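浴室毛巾杆上的毛巾总是挂不平、干不透,还老往一边滑,大家都是怎么挂的?

分类:居家生活 > 浴室与收纳 > 毛巾与布品

提问者:石榴汁不加糖 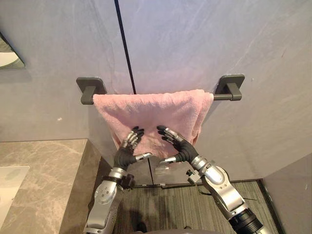
先说一下情况。我们家年初把卫生间重新弄了一遍,墙换成了浅灰色带一点石头纹路的墙板,毛巾杆也跟着换成了深灰色哑光的,两头各一个方方的底座固定在墙上。以前用的是老式的圆杆,不锈钢的,用了好多年,难看是难看,可是毛巾往上一搭就完事了,从来没操过心。换了新的以后,样子是好看了,我反倒天天跟毛巾较劲。

问题主要有三个,我尽量说清楚,啰嗦的地方大家多包涵。

第一个是挂不平。我用的是粉色的毛圈毛巾,比较厚,搭上去以后下半截总是皱成一团,右边垂得还算顺,左边老是鼓出来一块,而且比右边低。我每次路过都忍不住拽两下,拽完左边右边又歪了,拽到最后整条都快掉下来。我先生说我有强迫症,可是花了那么多心思选的颜色,挂得像抹布一样,心里总归不舒服嘛!

第二个是干不透。早上洗完脸挂上去,到晚上摸里层还是潮的,尤其是对折贴着墙的那一面。南方的朋友应该懂,马上进六月了,梅雨一来,毛巾三天就有味道。我现在是隔天就要洗,洗得毛巾都发硬了。

第三个是往一边滑。也不是每天都滑,有时候好好的,有时候晚上去看就已经跑到一头去了。我拿手机自带的水平仪量过一次杆子,数字跳来跳去的,我也看不太明白,不敢说它一定是平的。

另外还有个小问题顺便问一下:墙板上有一条竖的细黑缝,正好从毛巾后面穿过去。毛巾长期潮着贴在那里,会不会有水渗到缝里面去?装修师傅说没事,可是师傅说什么都是没事。

杆子我记得是在Skoma买的,当时店里的人推荐说这一款承重好。毛巾是Perstead的,包装上写的是每平方米700克,挺厚的,手感很好,我一口气买了5条,所以请不要一上来就劝我全部换掉,舍不得。

想请教大家:毛巾到底该怎么搭?要不要折?需不需要再加个什么东西?谢谢各位了,字打得有点多,先给大家鞠个躬。

补充说明(提问者):有人私信问卫生间有没有窗。没有窗,只有一个排风扇,平时洗完澡开一会儿就关了,嫌它吵。杆子装在洗手台旁边,离淋浴区有一段距离,水应该溅不到。

共3个回答

回答一(提问者采纳)

回答者:Anitha Gowda

发布于2023年5月31日

你好呀!看到你的问题特别有亲切感,因为我前几年在一家叫Grustbridge的小民宿帮过忙,客房和布草都归我们几个人打理,每天光是挂毛巾就要挂好久。我中文写得慢,有不通顺的地方请你将就着看。

你的三个问题我一个一个说。

先说挂不平。厚毛圈的毛巾,难挂是正常的,你千万别怪自己。多数人的习惯是一只手抓着毛巾中间往杆子上一甩,然后再去拉下面的角,这样越拉越歪。我们当时的做法是在手里先弄好再上杆。具体是这样:

先两手捏住毛巾短边的两个角,用力抖两三下,把毛圈抖开。刚洗完脸的毛巾先拧一下再抖,不然抖不动,还甩得镜子上都是水点(我干过很多次)。

然后看你的杆子够不够宽。如果摊开来放得下,就不要折,直接单层搭上去。如果放不下,就顺着长的方向折,两边往中间收一点,折成三折,让毛边藏在里面。不过折了肯定比摊开干得慢,所以我一般建议客人来之前折着挂,好看;自己家里天天用的,能摊开就摊开。

上杆的时候,两只手分别托着左右两边,从上面往后送,让后面那一片先垂下去,前面留得稍微长一点点。这时候先别去管下摆,先看杆子上面那道折线,把它捋平,手掌从中间往两边抹过去就可以了。上面那道线平了,下面自然会平八成。你说左边鼓出来又低,我猜是上面那道折线是斜的,你在下面怎么拽都没有用,越拽越把它拽斜。

最后再用手掌贴着下面那一段,从上往下轻轻顺一下。一只手在前面按着,另一只手伸到背后扶着后片,两只手一起往下走。别揪角,毛圈布揪角会变形,时间久了毛巾就成了菱形,怎么叠都对不齐。

再说干不透。你的毛巾是每平方米700克,在毛巾里面算很厚实的了,拿来做浴巾很舒服,天天擦脸又挂在没有窗的卫生间里,确实有点难为它。我不劝你换掉,你买了5条嘛,我懂的!可以两条轮着用,早上用一条,晚上用另一条,不用的那条拿到外面通风的地方去。卧室椅背上也行,阳台更好。如果哪天想添新的,可以考虑400克左右的薄款专门擦手擦脸,厚的留着洗完澡用。

还有前后两片之间要有空隙。杆子细,两片毛巾会贴在一起,中间那层空气不动,当然潮。挂好以后用手把前面那片往外拉开一点,或者前后错开,让一边长一边短,重叠的地方少了,就干得快。听起来有点傻,我家里就是这样挂的,效果我觉得不错。

排风扇一定要多开。洗完澡开一会儿就关是不够的,我自己是开到镜子上的雾都没有了再多等一阵。嫌吵的话把卫生间门关上,底下留个缝让空气进来。顺便把风扇面板拆下来洗一洗,很多时候吵是因为积灰。拆之前把电断掉哦。

洗硬了这件事,十有八九是洗衣液放多了,或者用了柔顺剂。柔顺剂会让毛圈变得不吸水。下次洗的时候洗衣液减半,漂洗多加一遍,晾之前狠狠抖几下,慢慢会软回来的,不要指望一次就好。有味道的话可以用热一点的水单独泡一泡,水温看标签,粉色的第一次最好单独泡,怕掉颜色。

滑的问题我没有看到实物,不好乱说。光滑的杆子加上一边重一边轻,毛巾自己会慢慢跑。如果你按上面说的挂平了还是滑,那就请人来看看杆子。

那条缝我不太懂,等懂装修的朋友来回答吧。祝你梅雨季顺顺利利!

对该回答的评论:

石榴汁不加糖:天哪写得太详细了,谢谢谢谢!我刚刚去试了一下,先把上面那道线捋平真的很管用,左边那个包小了好多。前后错开我也试了,我先生路过又把它拉齐了……已经口头教育。

Anitha Gowda:哈哈,请他来负责洗毛巾,他就不会拉齐了。

阿卷的晾衣架:请问三折的话,商标那一面朝里还是朝外?

Anitha Gowda:朝里,朝墙那一面。有的毛巾靠近边上有一条没有毛圈的缎带,那条放前面,两边高低一样就会很好看。没有缎带的就不用管它了。

回答二

回答者:半退休木工老魏

前面那位把毛巾讲透了,我说说杆子和墙的事。我不是专业做卫浴安装的,以前做木工,家里水电小修小补都自己来,说得不对的欢迎指正。

手机水平仪量杆子不准,杆子窄,手机放上去自己就晃。去五金店买一根小的气泡尺,很便宜,架在杆子上看气泡。毛巾要先拿下来。量的时候靠墙那边也看一下,有些杆子左右是平的,但是前后有点扭,也会让毛巾跑。

量出来如果确实一头高,先别急着重新打孔。一般这种方底座的毛巾杆,盖子里面或者底座下面会有一颗很小的内六角顶丝,把它松开,底座能从墙上的挂片上拿下来,看看里面的挂片是不是松了。很多杆子用了几个月歪掉,都是挂片的螺丝没吃上劲。如果是松了,拧紧就行。拧的时候用合适的扳手,别拿钳子夹,哑光漆面一夹就是一道印子,补都没法补。每个牌子的结构不完全一样,你翻翻说明书,说明书丢了就打电话问卖家,这种事他们应该天天有人问。

挂片要是没松,孔又确实打歪了,有的挂片孔是长条形的,能上下挪一点。挪不了再说。墙板后面是什么结构你得问装修师傅,空心的和实心的用的胀塞不一样,这个我隔着屏幕没法替你判断。

要是量下来是平的,那就是杆子太滑。我家的办法是土办法:买一小段透明的防滑硅胶带,在杆子背面,也就是毛巾盖住的地方贴两小截,从外面看不到。过一阵子会有点积灰,揭下来洗洗再贴,粘不住了就换新的。

关于那条缝。板子和板子之间的拼缝,正常情况下里面应该打过胶或者有压条,偶尔有点潮气问题不大。你可以做个简单的检查:把毛巾拿开,找个干爽的时候用干纸巾顺着缝擦一遍,看有没有发黑发霉的东西被擦下来,再用手指按按缝两边的板子,看有没有发软或者翘起来。都没有就不用管,隔一段时间看一次。要是摸着发软,那就别等了,叫师傅来看。自己别往里面随便打玻璃胶,里面要是已经潮了,外面一封,水汽出不来,更麻烦。

还有一点,毛巾尽量不要贴着墙。你的杆子离墙的距离是底座那个短臂决定的,改不了,所以前片长后片短对你比较合适,后面那片短一点,碰墙的面积就小。这点我跟前面那位意见一样,她说错开,我补充一句,短的放后面。

真要是怎么弄都不干,可以在门背后加一排钩子,或者弄个能移动的小架子,早上晾到外面去。我女儿家就是这样,她家卫生间比你家的还闷。架子占地方,她家小孩又爱推着跑,后来推去挂书包了,这是另外一回事。

对该回答的评论:

石榴汁不加糖:谢谢魏师傅!顶丝找到了,在底座下面,要蹲下来拿手电照才看得见。我没有那么小的扳手,周末去买。缝用纸巾擦过了,纸巾是干净的,放心了一大半。

半退休木工老魏:买一套从小到大的,不贵,以后家里好多东西都用得着。别用力过猛,顶丝小,容易滑牙。

雨天收衣服:硅胶带会不会在漆面上留胶?

半退休木工老魏:我家的是不锈钢杆,没留。哑光漆的我没试过,你先在最不显眼的地方贴一小截放几天再说。

回答三

回答者:Joseph

我直接用夹子夹住,不滑了。

平不平的没研究过,反正洗脸的时候还不是要扯下来。毛巾有味道的话拿去太阳底下晒一天就好了,没太阳就烘干机,我租的房子一共就115块钱买的那种小的挂式烘干袋,慢是慢了点,能用。

对该回答的评论:

阿卷的晾衣架:夹子夹厚毛巾会不会有印子?

Joseph:有。

石榴汁不加糖:哈哈哈,也谢谢你!夹子我留着当备用方案。烘干袋能放得下厚的毛圈毛巾吗?

Joseph:一次一条可以,两条就鼓起来了,中间那块烘不到。

提问者的后续

石榴汁不加糖:过来跟大家汇报一下。扳手买到了,右边底座的顶丝拧了小半圈才到底,左边的几乎没动,所以应该是右边有点松。气泡尺也一起买了,现在看是平的。毛巾改成摊开单层搭,前面长后面短,一天换一次,换下来的拿到阳台去。排风扇的面板也拆下来洗了,那个灰啊,我都不好意思说有多厚……洗完声音小了一点,没有小很多。洗衣液减半以后洗过两次,毛巾摸着还是有点硬,可能要再等等。有没有人知道粉色的毛巾能不能加白醋一起泡?网上说可以去味变软,我怕褪色,先不敢动手。

Anitha Gowda:我会先拿一条旧一点的试,白醋放少少的,泡完多漂洗两遍。千万不要跟漂白水一起用!

石榴汁不加糖:好的好的,记下了。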